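Firneck Community Help
Outdoor & Mobile Robots > Rollard

Rollard keeps stopping short of a footbridge, fine everywhere else

muddycaster
Posted February 10, 2020

Hi all, long-time reader, first time I've had to post. I look after a Rollard path rover that hauls small stuff (hand tools, seedlings, bags of grass seed) between our shed and the far planting beds. The route is called Carrasco on our map and it's 2,110 meters out and back. I didn't build the thing, I just inherited it with a folder of notes in somebody's awful handwriting, so please go easy on me.

Most of the route is great. It follows the gravel, it slows down for people, it comes home and parks itself. But there's one straight stretch leading up to a wooden footbridge where it has started stopping dead. It sits there with the amber light on, and the log says "path blocked, waiting." Then it either creeps forward again or times out and I get to go for a walk. It started in January and at first it was once in a while. Now I'd say most trips.

It has the Utska lidar on the short mast plus the standard camera. It's carrying the same loads as before, the same speed setting, and the battery is the one that came with it. Nothing on the bridge was changed that I know of. This is the approach I mean: 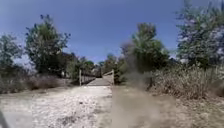

The straight bit before the footbridge on Carrasco.

Things I've tried so far: wiped the camera, rebooted (a lot), re-recorded the route once from the shed, and swept the near end of the bridge deck with a broom because I figured maybe a branch or something. The re-record seemed to help for an afternoon and then it was right back to its old habits.

The stopping point moves around, too. If it was the bridge itself scaring it I'd expect it to stop in the same place each time, right? Sometimes it's well back from the posts. I've got another rover here with the older sensor and that one rolls straight over, no drama, although it's slower and it usually goes out earlier in the day.

Is this a sensor on its way out, or a setting? I'd rather not mail the mast off if I don't have to, last time it was gone for weeks.

tincanhauler

Bad lidar. Had the same message, swapped the Utska, went away. They don't last.

bramblewheel

I wouldn't order anything yet! I run a Rollard on a pretty similar surface (pale gravel, dry brush on both sides) and your story sounds a whole lot like mine did.

Look at the right side of your picture. There's a brownish haze over the path and across the trees, and to me it looks like dust. I can't swear to it from one picture, but if that's what it is, I'd start there. A lidar will happily report dust as a solid thing if the filter is set loose, and then the planner does exactly what it's told and waits for the "thing" to leave. That would fit with the stopping point wandering, and also with your slower rover getting through. Less speed, less stuff in the air. Whatever the breeze is doing in the afternoon probably doesn't help either.

So here's the order I'd do it in.

First, clean the Utska window. You said you wiped the camera, but you didn't mention the lidar and they're separate. Power off. Blow the loose grit off with one of those rubber bulb blowers before any cloth touches it, or you'll grind it in and then you really will be buying a new one. After that a damp microfiber, then a dry one. No paper towels, please, I ruined a window that way and I'm still sore about it.

While you're down there, check the skirt around the bottom of the mast. There's a foam strip tucked under the lip and it packs up with fine grit. Mine was so full it had gone stiff. Pull it, rinse it, let it dry overnight, put it back with the slit facing the rear. If it's crumbling just replace it, it's a cheap part.

Second, go into the service menu and find the return filter. On mine it sits at 2 out of the box. Somebody may have changed yours, so write down whatever is in there before you touch it. I run 4 on the dusty stretches. Don't just crank it to the top and leave it! Set high it starts ignoring thin things, and I'd want it to see the bridge railings properly before I let it anywhere near them on its own. Walk alongside for the first few trips with your thumb on the stop button.

Third, put a slow zone on that straight. You draw it on the map like any other zone, start it well before the place where it usually stops, and carry it all the way over the bridge. I'd do that one even if the filter fixes everything. It's a bridge, there's no prize for getting over it fast.

One more thing to look at when you re-record. In your picture the left half of the path is bright and pale and the right half is darker and looks softer. If the recorded line has drifted over to the right, the wheels may be running in the looser stuff. I'd drive it a touch more to the left, as long as it still lines up with the deck when it gets there. Take your time on that last part and stop and straighten out before the posts if you need to.

Then log a handful of runs, some early and some in the afternoon, and save the raw scans for the ones where it stops. If it still stops on a calm, clear morning with a clean window, okay, then I'd start to think about the sensor.

tincanhauler

ok fair, I never did try the filter on mine. I did clean it though.

muddycaster

Wow, thank you, this is so much more than I was hoping for. I went out and pulled the foam strip and, uh, yeah. I could have planted something in it. I didn't even know the lidar window was supposed to be cleaned, it isn't in the folder (or it is and I can't read it).

The filter was on 2. I've put it at 4 with a slow zone like you said, and I walked next to it for the first trip with my thumb on the button the whole way. It went over without stopping. That's one trip so I'm not throwing a party. The foam was still damp so I'm waiting until tomorrow to put it back in and do the afternoon runs.

Does the slow zone mess with the return timer? Mine is set to 49 minutes and it was already cutting it close with a full load.

bramblewheel

It does, the timer doesn't know about zones at all. Add a few minutes by hand under Route > Limits or it'll turn around on you halfway. And send me a couple of the scans if it stops again, I'm curious now.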